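Clearing the Table: Gallery from the Potik Lunchroom
Last updated: Sunday, October 22, 2023

The Potik lunchroom seats 14 at a push, and on most days there are two sittings. The table work between them is short and always the same: food scraps go one way, wrappers and tissues another, trays get scraped, and anything washable ends up in a rack. Gwawr Jenkins wrote the lunchroom sheet last winter and asked for a page that shows what it covers. Alun Parry put the notes together.

The captions were written for people who take a turn at clearing, so they stay with what goes where. The sheet itself is still pinned up inside the door of the tall cupboard, and the printed copy is the one to follow if the two disagree.

Middle of the clearing

The wood table stays out all year and does for both eating and sorting. It was bought secondhand through Harries in January and sanded once since then. Hot pans are not to be put straight on it. There are cork mats in the second drawer, under the dish towels, and they should go back there after use.
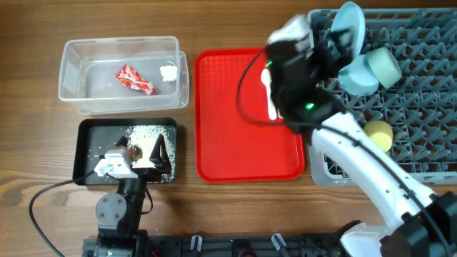

Dry trash gets its own container, and the clear one is used because it can be checked at a glance. Wrappers, tissues, paper napkins and sugar packets go in it. Food does not. With a red snack wrapper and a crumpled tissue in it, the container has plenty of room left and doesn't need emptying yet. It gets tipped out when the trash reaches the rim or at the end of the second sitting, whichever comes first. Rice is the slow part of the job. The grains on the black tray can be pushed together with a scraper and lifted off, but the few that have landed on the wood need a damp cloth, wiped toward the edge with a hand held underneath. A dry cloth only moves them along.

Trays

Black trays are shallow and are used for scraps during clearing. Red trays are the ones people carry their meals on. Red trays have a dotted surface that holds on to sauce, so they need a brush as well as a sponge. The Flosance brush with the short handle is the right one. The long one is for bottles.

Check a red tray for utensils before tilting it. White plastic ones are light and slide off easily, and we have fished 13 of them out of the trash since the sheet went up. They are meant to be washed and used again until they crack. Cracked ones can be thrown out.

Trays are stacked by color after drying. Mixed stacks don't sit level and tend to tip when someone pulls one from the middle.

Rack

The gray rack goes on the right side of the table, within reach of whoever is clearing. Cups upside down, plates on edge, utensils laid across the grid at the back. It is a big rack, but it fills up fast after the first sitting, and it is better to carry a half load to the sink than to pile things two deep. Grease collects where the grid pieces cross. Once a week the rack goes into the sink by itself for a soak in hot water and Temico powder, then gets rinsed and stood on end overnight.

Don't use the rack for trays. They lean out over the side, and the whole thing gets hard to lift.

Food scraps

Rice, bread, cookies and vegetable scraps all go in the covered pail by the back door. Larger pieces should be picked off the tray first and the loose grains scraped in afterward. Meat and anything with a lot of oil on it goes in the kitchen bin. The pail was weighed for one week in the spring, and the lightest day came to some 800 grams, most of it rice. Portions were made a little smaller after that, with seconds for anyone who wants them.

Order of work

1. Put out the clear container, a black tray and the rack.
2. Take wrappers and tissues off the meal trays.
3. Lift out utensils and put them in the rack.
4. Scrape food onto the black tray, then empty it into the pail.
5. Carry the red trays to the sink.
6. Wipe the table, including the underside of the front edge, where crumbs stick.
7. Empty the clear container, rinse it and leave it upside down to dry.

The second sitting starts at 13:00, so the table should be wiped and the chairs pushed in before then. If there isn't time to wash everything, leave the trays in the sink and do the table first.

Spare cloths are on the shelf over the sink. Used ones go in the bag on the door hook, and Gwawr takes the bag down to the laundry on Thursdays. Corrections to this page can be left for Alun at the front desk.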